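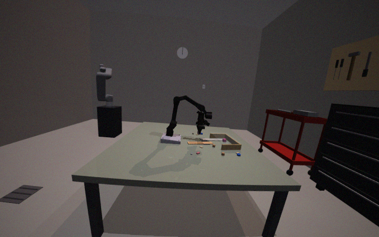 Keeping a Household Worktable in Good Order

Guidance for residents of Perkport Housing, revised January 17, 2022

A table in a spare room, hallway or kitchen corner is often asked to serve for sewing, repairs, homework and children's games. The following advice is issued by the Home Services Office and applies to all tables supplied with the furnished units. Residents who use their own furniture may find it helpful as well.

Placing the table

Set the table on a level part of the floor and press down on each corner in turn. If it rocks, fit a felt pad under the short leg. Folded paper or cardboard is not suitable, as it compresses within a few weeks and marks light floors. Leave enough space on every side to pull out a chair and to sweep.

Tables should stand clear of radiators. Residents in the Zellik building should note that the heating pipes there run low along the outer wall and can warm a tabletop enough to loosen its edging.

Weekly cleaning

1. Clear the top completely. Trays and open boxes should be lifted off and wiped underneath, where grit collects and scratches the finish.

2. Dust with a dry cloth, then wipe with a cloth wrung out in warm water and a little dish soap. Work from the far side toward yourself.

3. Dry the surface at once with a second cloth. Water left standing at the edges will lift the coating in time.

4. Wipe the legs and the underside of the rim. This step is often missed - crumbs and glue residue are found there at nearly every inspection.

Removing marks

Crayon usually comes away with a soft cloth and a small amount of baking soda paste. Rub lightly and rinse well. Ballpoint ink may be treated with rubbing alcohol on a cotton swab, after testing on a hidden spot. Do not use scouring powder or the rough side of a sponge on painted tops. Dried wood glue should be softened under a damp cloth for up to 2 hours and then eased off with a plastic scraper.

Caring for blocks and small pieces

Letter blocks and similar playthings spend a good deal of time on these tables and should be cleaned on the same day. Plastic pieces may be washed in soapy water. Painted wooden ones should only be wiped, and dried on a towel with space between them. 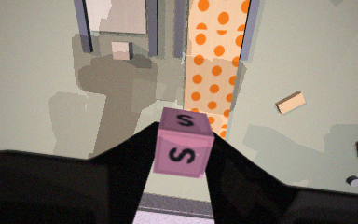 Storage

Shallow open trays are preferred to deep bins for anything used daily. Keep one tray for each activity and return it to the same shelf. Pins, blades and adhesives belong in a closed container out of the reach of children.

Repairs and replacements

Loose legs, chipped edges and cracked tops should be reported to Valentin Coman at the Home Services desk, extension 849. Please do not drill into a supplied table or attach clamps without written approval. Felt pads and touch-up paint may be collected from Gunnlaugur Hedegaard in the Pillden storeroom - bring the number printed on your lease. The storeroom is closed for stocktaking during the first week of March.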